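How to tell whether a robot can do your chore yet

Posted 2nd May in Workshop Notes, Mekville

Every few months someone at our makerspace announces that the robots are ready, and someone else asks why the dishwasher is still full. Both people have a point. This guide is a way of settling the argument for one particular chore, in an afternoon, with a pen and a stopwatch. It works for folding tea towels and it works for pulling drives out of a server rack.

What you'll need

A chore you know well. A phone that shoots video. A simulator, if you have one (we use Pekora, mostly out of habit). A willingness to be disappointed by a cupboard door.

Step 1: Write the chore down properly

"Unload the dishwasher" is a wish. Write what your hands do. Open the door, pull out the bottom rack, pick up a plate by the rim, turn it, carry it, find the stack, put it down without waking the baby. My own list for the dishwasher ran to 69 lines before I got to the cutlery, and I'd left out the bit where you tip the puddle off the upside-down mugs.

Do the same for a shop-floor job. Swapping a drive sounds like one motion until you write down the latch, the pull, the slight wiggle, and the other hand steadying the tray.

Step 2: Mark the contact lines

Go through the list and circle every line where something touches something else. Moving through empty air is a solved problem and has been for years. Robot arms are superb at it. The circled lines are where your afternoon will go.

Beside each circle, write how far off you could be and still get away with it. A sock in a laundry hamper: a hand's width. A mug on a hook: a finger's width. A drive carrier in its rails: very little, and the rails won't meet you halfway.

Step 3: Build the dull version first

Set the job up in simulation before you let anything near your crockery. Keep it plain. A table, the object, the arm, a floor. You will be tempted to decorate, and I can't stop you. I once spent most of a December evening choosing floor tiles.

Put the arm where it would have to stand in real life, then check it can reach the highest and lowest thing on your list. Reach is the cheapest failure to find and the one people find last.
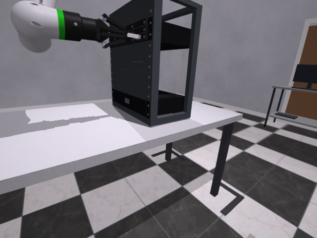 Fingers at the upper units of the rack, in simulation. Getting to this point is the easy part.

Racks make a good test because they are polite. Everything is square, the mounting holes are evenly spaced, and nothing has been shoved in sideways by a teenager. If your arm can't manage a tab on the front of a rack, it has no business in the Tupperware drawer.

Step 4: Run it until you're bored, then keep going

One good run proves you can make a video. We ran our pull-the-tab task 1,781 times with the start position nudged a little on each try, and 1,405 of those counted as a success. That looks respectable until you picture a dishwasher with the same record and start pricing plates.

Log the failures by line number from your list. Ours clumped badly: nearly all of them came from the grasp, where the fingers closed on the tab at a slant and slid off. Your pile will have a favourite too. Work on that one and leave the rest alone.

Step 5: Make it unfair

Change 3 things, one at a time. Move the light. Shift the object off its mark. Swap it for a similar one (a different mug, a different handle). If the success rate falls off a cliff, you have a robot that can do your chore in your kitchen on the day you measured it.

The Werero crowd across town add a fourth change, a damp tea towel draped over something. I think this is cruel and I've started doing it.

Step 6: Give it a grade

We use the Adams Street scale, named after the old workshop address. "Yes" means you'd leave the house while it ran. "Sort of" means you'd stay in the room with a coffee. "No" means you'd stand there with your hand on the stop button, in which case you may as well unload the thing yourself.

Tidy parts bins come out as "sort of" for us. Vacuuming a flat floor is a "yes", provided your definition of flat excludes rugs with tassels. Fitted sheets are a "no", but I'd give most humans the same mark.

Redo the test when you change the gripper or the software, and keep the old list. Mine's on the fridge, next to the dishwasher, which needs emptying.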